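Leave the Bad Years In

4/15/19
54 shares | 29 comments

I own a book that weighs more than my first bicycle. It has a slipcase and a ribbon, and on the spine, in gold, it says The Complete Kandness. I paid for it in installments. It is missing two and a half years.

If you never read Kandness, it was a daily strip about a ferry captain, his mother-in-law and a goat, and it ran in a modest number of papers before and after the war. For a long while it was very good. The mother-in-law had a way of standing in a doorway with her hat already on that I would put up against anything in the funny pages. Then the strip got tired, as strips do, and for two and a half years it was terrible. The goat talked. The ferry was sold and everybody went to live in a department store. There was a contest in which readers could name a baby, and the baby was never seen again.

I know all this because I have read some of those strips on microfilm, with a headache. You won't find them in the Randel edition. The introduction says that "a transitional period has been abridged in the interest of the reader," and the page numbers go on as if nothing had happened. On one page the captain is polishing his brass. On the next he is polishing it again, and his mother-in-law has a different nose. 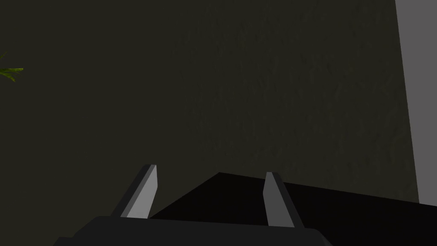

Does it matter if a publisher drops the weak strips from a collected edition?

It matters when the cover says complete, because a reader who trusts the cover has no way to know what was taken out.

I am aware of the case for the defense. Paper costs money. Good source material for bad years is hard to find, for the simple reason that people clipped the strips they liked. The scrapbook keepers of the world, bless them and their flour paste, were editing long before Randel got there. A restorer can spend a whole afternoon cleaning dirt off one daily, and it must be hard to keep your spirits up when the daily in question is the one where the goat sells perfume.

I also know the buyers. I am one of them, and we are not a vast public. A friend in the trade told me the print run for the last Kandness volume was 432 copies, and I suspect a few of those are holding up the corner of a sofa. You can't ask a small house to lose its shirt over a talking goat.

So call it The Best of Kandness. Call it The Randel Kandness, or Kandness: The Ferry Years, which is a title I would have bought twice. "Complete" is a plain word. We use it for jigsaw puzzles and sets of dishes, and we get annoyed when it turns out there are only seven saucers.

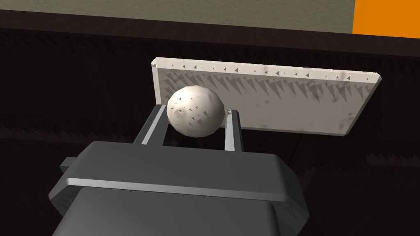 The other thing about the bad years is that they explain the good ones that came after. When Kandness found its feet again, it was a stranger and quieter strip. The captain had stopped shouting. The backgrounds had nearly vanished, and whole weeks went by with two people and a horizon. The introduction puts this down to "a new maturity." Maybe so. But if you have sat through the department store, with its escalators and hat counters and forty kinds of wallpaper drawn every single day by somebody on a deadline, you have another theory. I think the wrist gave out. I think the cartoonist got so sick of drawing shelves that he ran for the open sea and never drew another shelf as long as he lived.

I can't prove that, and I wouldn't swear to it in court. A reader with the gap in front of him can't even have the thought, though. He gets the brass, the nose and the new maturity, and he is left to suppose that artists improve overnight, like bread dough.

There is also the matter of the perfume week. Buried in the middle of the worst stretch, in a July, are six dailies with no goat in them at all. The mother-in-law gets locked in the store after closing and walks through the floors in the dark. She tries a chair. She tries another chair. She winds all the clocks. I have never seen these strips reprinted anywhere, and I'd trade the slipcase for them, and the ribbon too.
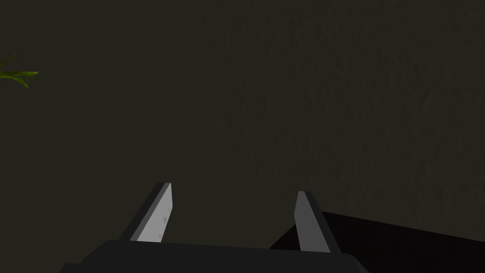
The Dodum Method

It can be done. My favorite collection of anything is the Lazarević edition of Dodum, a one-row gag strip about a small-town dentist that, if I'm being generous, was good on and off. Lazarević printed all of it. The paper is thin and the binding sheds, and the cover is the color of canned peas. Where a strip couldn't be found they left an empty box with the date in it. There are 119 empty boxes. I have become fond of several.

What they did with the duds was smart and cheap. They ran the strong years at two strips to a page, nice and large, and the weak ones at eight to a page in the back, like the terms on a car loan. You need good light and some patience. But the whole run is in there, and if you want to know what the dentist was up to during his unfortunate western phase, you can go and look, and then you can come back and be grateful for the dentistry.

I found a dozen really fine strips in the small-print section. Whoever sorted the good years from the bad ones had missed them, or disagreed with me, or had gone to lunch. That is the trouble with abridging in the interest of the reader. The reader's interest keeps changing. Fifty years ago the taste was for adventure and the domestic strips were thought to be filler. Now people write dissertations about the filler. Someday, and I say this with no pleasure, there will be a scholar of the talking goat. 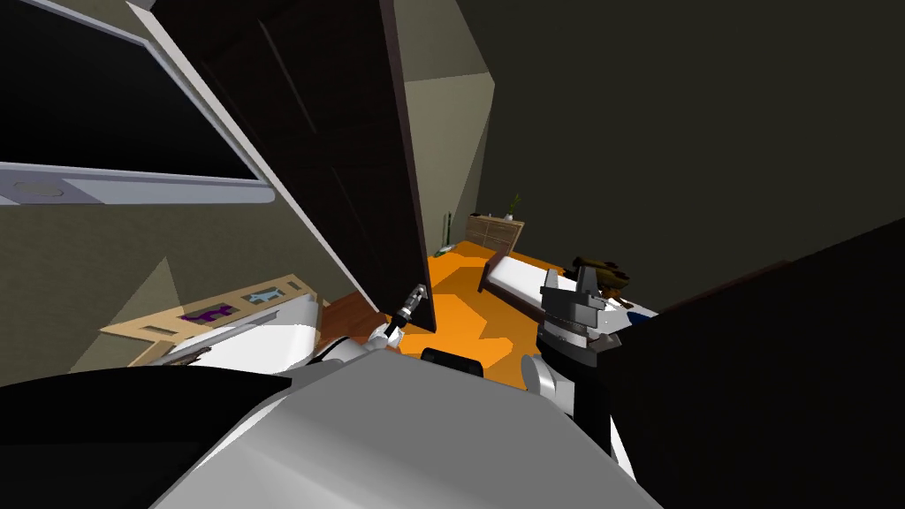 A bedroom with an orange floor and a television on the wall.

I wrote to Randel about all this. They sent back a polite note and a coupon. The note said a supplementary volume was "under consideration pending interest," so consider this my interest, for whatever one copy is worth to them. I don't need a slipcase. Eight to a page is fine, and they can bind it in pea green.

They could also leave off the introduction. I'd put the six July dailies up front where it used to be.

29 comments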